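Fórum Brasia > Relógios e pulseiras > Software

Tópico: Pulseira Puscombe deixou de sincronizar depois da atualização da aplicação

adoracion_b
Boa tarde a todos. Peço desculpa se o meu português não é perfeito, vivo em Portugal há poucos anos. Tenho uma pulseira Puscombe que funcionava bem até junho. Depois da última atualização da aplicação Inercombe no telemóvel, a sincronização para sempre nos 19%. Já reiniciei os dois aparelhos e já desliguei e liguei o Bluetooth. Os passos aparecem no ecrã da pulseira, mas não chegam ao telemóvel. Alguém tem o mesmo problema?
Adoración Benítez

rui_mostrador
Tenho igual. A versão com problema é a compilação 3454. Vai às definições do telemóvel, procura a Inercombe e confirma o número.

adoracion_b
Confirmei, é a 3454. Obrigada. É possível voltar à versão anterior sem perder o histórico?

carretero_fan
Possível é, mas não recomendo. Instalar APKs de sites de terceiros é pedir chatices. Espera pela correção.

demetrio.b
Não concordo completamente com o colega. Esperar é uma opção razoável para quem olha os passos uma vez por semana, mas há pessoas que utilizam o registo do sono todos os dias. A pulseira guarda somente 15 dias de dados na memória interna e depois começa a escrever por cima dos mais antigos. Se a correção demorar, esses dados ficam perdidos.
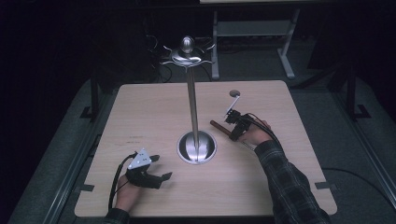 O que eu fiz foi o seguinte. Primeiro exportei o histórico no menu Conta, opção Cópia local. Depois apaguei a cache da aplicação (a cache, não os dados!) e retirei a permissão de localização. Voltei a dar a permissão com a opção "sempre" e abri a aplicação com a pulseira no carregador. A sincronização demorou bastante, mas chegou ao fim. No meu caso havia mais de 1077 registos em espera.
Demetrio Benítez

carretero_fan
Localização "sempre" para contar passos? Não, obrigado. Prefiro ficar sem os dados.

demetrio.b
Respeito a sua posição. A mim também não me agrada. Depois da sincronização pode mudar outra vez para "só durante a utilização", foi isso que fiz e até agora continua bem.

rui_mostrador
Comigo limpar a cache não fez nada, ficou parado no mesmo sítio. Telemóvel Carretero, se isso ajuda. Acho que a poupança de bateria deles mata a aplicação em segundo plano.

adoracion_b
Segui os passos do Demetrio e a minha já sincronizou! Faltam duas noites de sono no gráfico, mas os passos estão todos. Rui, no seu telemóvel já experimentou tirar a Inercombe da lista de aplicações otimizadas?

rui_mostrador
Ainda não. Experimento logo à noite e digo alguma coisa.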